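Chapter 6
Repeats: Getting a Pattern to Run Across Cloth

Most of you skipped ahead to this chapter. Fine. Everyone does. But if you haven't read the one on screens and blocks, go back for at least the part on registration, because I'm going to use the word a lot and not stop for it.

So. A repeat is the smallest piece of a pattern that, copied over and over, gives you the whole cloth. One tile. You draw the tile, the printer does the rest. Sounds easy, and the first one you make will have a gutter down the middle you could drive a truck through. Mine did. Tatiana Oravec, who taught me at the Nindarden print room, pinned it up by the door and left it there till July.

What you need from this chapter: how a tile is built, the common ways of laying tiles out, and how to spot a bad join before you've paid for the screens. Color comes later. Scale gets a short mention at the end, and a proper one in the next chapter.

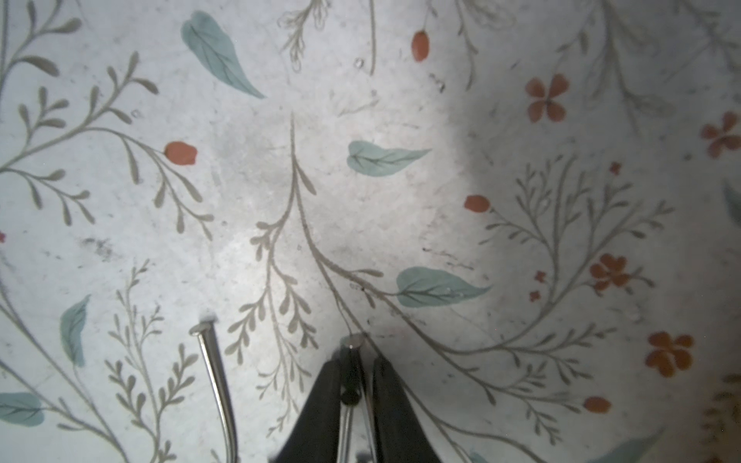
Start with the tile size. It's usually not your choice. Flat screens come in fixed sizes, rotary screens have a fixed distance around, and a digital printer will take anything but your customer may not. At Tostthorpe we worked to a 26 inch height for years. Everything we drew had to divide into that. 13, fine. 10, no. If you fall in love with a drawing before checking the height you'll end up redrawing it on a Thursday night with the screens booked for morning. Check first.

Then the edges. Whatever leaves the right side has to come back in on the left, same height, same angle, same thickness. Same for top and bottom. People get the position right and forget the angle, so the stem lines up but has a little elbow in it. Small on paper. On a full roll you see a row of elbows.

6.1 Straight and half-drop

Straight repeat (some books say block or square): tiles sit side by side and stacked, like bathroom tile. Simple to cut, simple to match at a seam. Also the one that shows its bones fastest. Any strong shape in the tile makes a row across and a column down.

Half-drop: each column slides down by half the tile height. The strong shape now lands on a diagonal, and the eye takes longer to find it. Most florals you own are half-drops. Brick is the same idea turned sideways, rows sliding instead of columns.
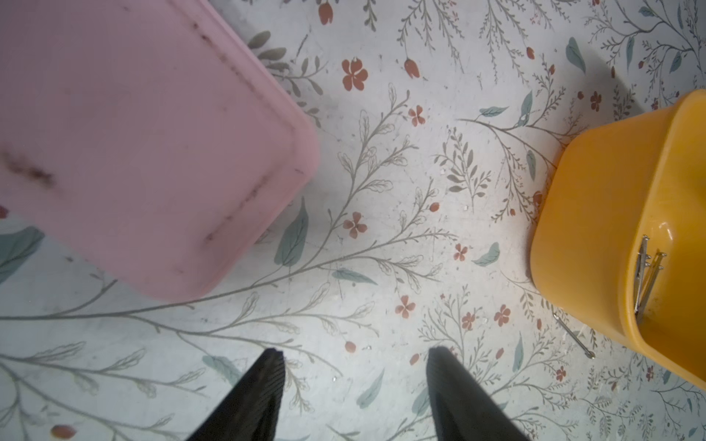 Direction matters as much as layout. A tossed design has motifs pointing every which way, so the cutter can lay pattern pieces in either direction and waste less. A one-way design saves nothing but has more life in it. Trailing botanicals tend to fall in between. Look at how the gray-green stems here sweep in long curves, many of them running from lower left toward upper right, with finer fern-like sprigs bunched up in one part. All that slant gives the print its movement. It would also give you trouble, as a long curve has to cross the tile edge somewhere and every crossing is a place to slip. My advice for a first trailing design is keep the crossings few and put them where the line is thin. Put flowers well inside the tile. Then go back and let one or two cross, or you'll get a bald stripe at the join.

6.2 Finding the bad join

Print teh tile small, on plain paper, enough copies to cover a table. Tape them up on a wall. Walk away to the far side of the room and squint. Really squint, eyes nearly shut. Faults come in a few kinds:

Gutters. Pale channels, usually right along the join, where you got shy about the edge.

Lining up. One dark leaf or red bud that makes a stripe you never drew.

Holes. A patch of bare ground that reads as a spot once it's been repeated 30 times.

Sang Lâm and Bảo Hứa both test by turning the sheet upside down, so the flowers stop being flowers and you're left with dark and light. Works well. Do it twice, a day apart if you have the time.

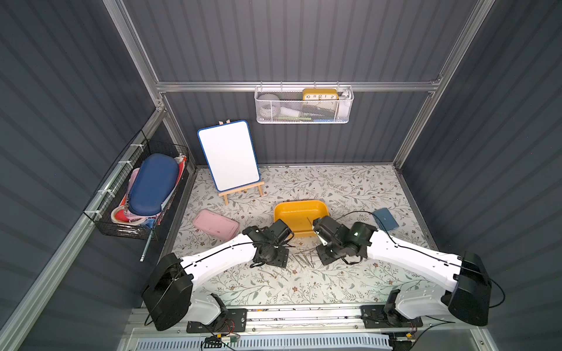

How big should the motifs be compared to the tile?

Smaller than you think, for a first design. If the biggest flower takes up more than a quarter of the tile width it will announce the repeat no matter how well you've hidden the edges. Bring in a second flower, differently turned, and you can go larger.

A word on fillers. Sprigs, buds, dots, tiny leaves. Beginners add them last, into whatever gaps are left, and they look like it. Oanh Thái draws hers straight after the main stems, before any blossoms at all, so that they grow from something. I do them in a seperate layer so they can be shoved around. Either way is ok. Just don't sprinkle. 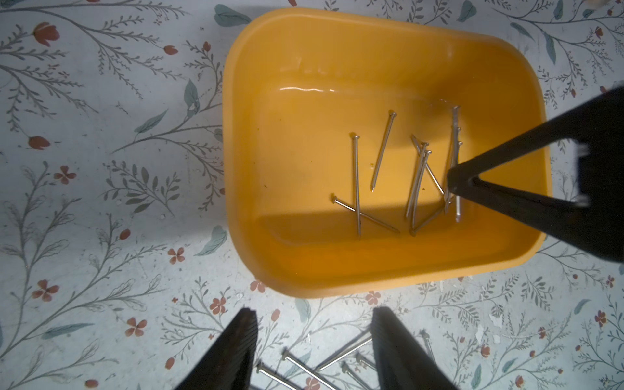

6.3 Drawing your first tile by hand

Paper first, even if you'll finish on screen. Get a square sheet, any size you can handle easily. Draw in the middle only, well clear of all the edges. Then cut the sheet straight down, swap the halves, tape on the back. Your old edges are now meeting in the center with a blank strip between them. Fill it. Cut across the other way, swap again, tape, fill again.

Number the back of the pieces before cutting. Nhàn Lưu's students at Keda use pencil in the corners, arrows pointing up. Tape goes on the back only or your pen will skid.

When both cuts are filled, put the pieces back the way they started and trace the whole thing clean onto fresh paper. Straight repeat, done. For a half-drop the second cut is different, see 6.4.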